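March, quarter past nine at night, feet up finally

Third week with the arms on the packing floor and I still say good morning to mine, which Tegwen Gough thinks is hilarious. She's on the next bench over and has never said a kind word to hers!

Today was the cup order for Guvholm, 3618 of them, all colors mixed. A year ago that would've been four of us on the line with the radio going, picking, checking, stacking, and my wrists would've been screaming by lunch. Now there's me and Tegwen, and a lot more walking around. I stopped the arm 14 times before noon (I keep a tally on my sleeve of masking tape because Watkins wants to know) and most of those were me being nervous. It goes in for a cup and I hold my breath like it's my grandmother's china.

We had a sit-down with Trellura after lunch, the people who set up the software, and they put the simulated version up on the big screen so we could talk through the pick.
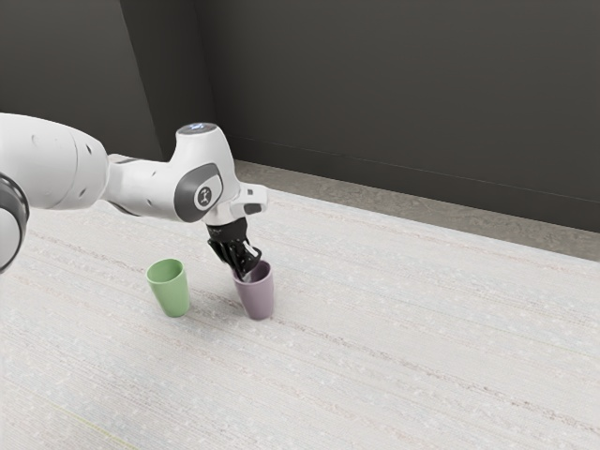

The simulated cup pick, fingers down inside the purple one, green one next to it.

I asked why it goes in through the top when I've always grabbed cups around the outside, and the young guy said we could try both ways and see. So he wrote my question down. First time anybody's written down something I said about cups in 18 years at this place, and I was pretty pleased with myself all afternoon.

What I miss is the talking. You can't really chat when you're watching a screen for stops, and the other two from our old line are over at Otirwood now, so lunch is quieter too. But my hands don't hurt tonight. I opened the pickle jar myself - no towel, no running it under the tap - and Mom would've cheered.

Watkins says training for the night crew starts next week and asked if I'd show them the restart steps. Me, teaching! I said yes before I thought about it. Need to find my good notebook, and get bread, and call the dentist back before he closes at noon.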